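Frequently Asked Questions: Table Task Recordings

Sorutau Program for Learned Manipulation
Last revised 22/07/2020

What is collected under this program?

The program collects examples of everyday table tasks performed by a two-arm station under the control of a trained operator. Each example, referred to on these pages as an episode, contains camera video, the joint positions of both arms, and the state of both grippers. The current release holds 316 episodes of the sandwich task. The target for the full collection is 3,000 episodes across all tasks.
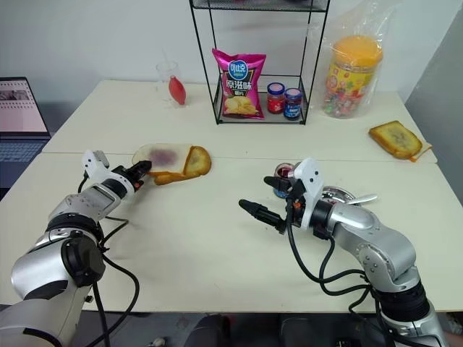 Episodes are recorded with ordinary household goods, and the objects used for a task share the table with others that play no part in it. A model trained only on a bare surface tends to perform poorly in a kitchen. In the sandwich task, the bread and the open jam jar are placed within the working area, while items such as the bag of potato chips on the wire rack and the large candy jar beside it remain at the rear of the table. Operators are instructed not to touch the rear items during an episode.

Who may operate the station?

Operators must complete 15 hours of supervised practice and be approved by Ileana Stanciu, who is responsible for operator training. Approval is given separately for each task. Operators approved before June must renew their approval under the revised instructions.

Are unsuccessful attempts kept?

Yes. An episode in which a slice is dropped or the spread misses the bread is kept and labeled accordingly. An episode is removed only when a recording stream is missing or the station was stopped for safety reasons.

Does the arrangement of objects change between episodes?

It does. The operator follows a placement card drawn at random from a set of 26. Cards specify the approximate position of the bread, jar and dish.
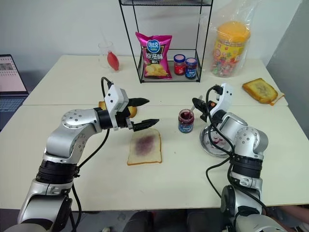

Small departures from the card are acceptable and need not be corrected. The starting position of the arms also varies within limits set by the Skunik control software.

How are episodes labeled?

Each episode is divided into steps, such as grasping the utensil, taking up jam, spreading, and placing the second slice. Two reviewers label each episode independently. Differences are settled by Nelu Vasiliu.

How may a research group request access?

Requests should be sent in writing to Bianca Coman at the Hekham office and should state the intended use, the names of all persons who will handle the data, and the planned storage location. Commercial use requires a separate agreement.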